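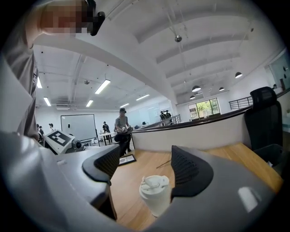 Grivell hand-held gripper: setup and care notes, with data card

Applies to the Grivell two-finger hand-held gripper as used for the Balel recordings. Read the setup section before the first session of the day. The care section covers finger pads, housing and camera.

Contents
1. Hardware
2. Setup
3. Care
4. Repair
5. Data card
6. Known issues

1. Hardware

Two opposed black fingers in a light-gray plastic housing. The inner face of each finger is ribbed. The camera is fixed to the tool and looks out past the fingers, so part of the housing is always in view at the bottom of the image. Do not crop it out. The calibration script uses the housing outline to check that the camera has not shifted.

2. Setup

Charge the pack fully. A session started on a partial charge has to be logged as short.

Wipe the camera window with a dry lens cloth. No solvent.

Squeeze the trigger through its full travel ten times. Both fingers should reach their stops together. If one arrives late, go to section 4.

Run grip_check with the fingers fully open, then fully closed. Keep the tool still until the prompt returns.

Point the tool at the Descombe marker board from arm's length and run cam_check. The script accepts a reprojection error below 2 pixels. Above that, clean the window and repeat once. If it fails again, recalibrate.

Record one test clip of a lidded cup on a table: open, approach, close, lift, put down, open. Play it back at full speed before starting the list.

Exposure is locked at the start of each clip. In rooms with both windows and ceiling lights, start the clip facing the table, not the window.

3. Care

Finger pads: wipe with a damp cloth after every session and leave to dry open. Replace both pads together after 3,334 grip cycles, or sooner if a rib is torn. The cycle count is stored on the tool and is not reset by a firmware update. Reset it by hand with pad_reset.

Housing: damp cloth only. Alcohol dulls the surface, and the outline check then fails under strong light.

Trigger: one drop of light oil on the pivot each month. Wipe off the excess before closing the cover.

Storage: fingers open, power off, in the Laxdal case. Closed storage leaves a set in the pads.

4. Repair

Late finger: remove the lower cover, loosen the clamp on the slow side, close both fingers on the setting gauge and tighten. Repeat grip_check.

Camera shift: loosen both camera screws, seat the camera against the rear shoulder, tighten evenly. Full calibration is required afterward. Clips taken between the last good cam_check and the repair are marked "suspect" and kept in a separate folder.

Torn pad: peel, clean off the old adhesive, press the new pad on from the root to the tip. Wait overnight before use.

5. Data card

Name: Balel tabletop set
Clips: 552
Usable after review: 480
Tasks: pick, place, lid open, lid close, hand over
Locations: open office and lab areas in normal use
Objects: cups, pens, small items found on desks
Faces: pixelated before release
Audio: not recorded
Labels: task name, start and end of grip, pass or fail

The rejected clips were dropped for motion blur, a missing grip width signal or a failed outline check. They are not distributed.

6. Known issues

Glossy finger rims pick up reflections from ceiling lights. The finger tracker can jump by a few pixels on these frames. Use the stored grip width as the reference.

White objects under bright light may lose edge detail. Lower the exposure by one step before the clip.

The cycle counter does not register squeezes shorter than half travel.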